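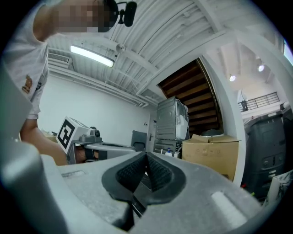 Grippers on, wrist strap done up, marker cube facing out.

From: Kiprono Kaijage
To: handheld-practice list
Subject: Re: Draft 4, section 3 (straps, markers, pads)

Mwende Rashidi wrote:

> Section 3 has grown to 17 items and I can't get our new people
> at Grurnano to read past the fourth. Can we agree on which ones
> are rules and which are just advice? Also, Jabari wants the wrist
> strap to be optional for short sessions. I said I'd ask.

Mwende, thanks for asking, and tell Jabari no.

The longer answer is that "short session" has never meant anything on this list. At Abdella it meant 10 minutes, at Miren it meant "until lunch," and Emmanuel once logged one that ran past 6 p.m. If the strap depends on the length of the session, somebody has to decide the length before they start, and then be right. Strap on whenever the gripper is in the hand. I'd make that a rule and spend one line on it.

My cut at the rest:

Rules (use "must"):
- Wrist strap closed before the gripper leaves the table.
- Marker faces clean and uncovered. No tape, no stickers, no writing your initials on the white border. You know who you are.
- Finger pads checked at the start of each session and swapped if the texture has worn smooth.
- Both grippers logged by label number, left and right. Swapping hands halfway through means a new log entry.
- Walking route clear, with stairs either inside the task or off limits. Pick one and write it down.

Advice (use "should"):
- A break every 40 minutes. I would love this to be a rule, but we can't check it and I don't like rules we can't check.
- Cartons and packing pushed back to the wall.
- Sleeves short or rolled.

The pad item will get complaints. Gopinath wants a fixed limit of 400 grasps per pad, and he has a spreadsheet. I've read the spreadsheet. It's one pad type, from Florketti, in one building, picking up mostly socks. Fine as a starting number for his site, but I wouldn't put it in a document other people have to sign. Look at the pad, press it with a thumb, decide.

That leaves the items I'd drop, including the one on "appropriate footwear," which has been in since draft 1 and which no two sites read the same way. If anyone wants to defend it, please bring a definition of appropriate.

I can turn this into draft 5 by the end of April if I don't hear objections. Objections about the numbering can wait for draft 6.

Kiprono

P.S. The word "ergonomic" appears around a dozen times in the draft. I'm taking most of them out.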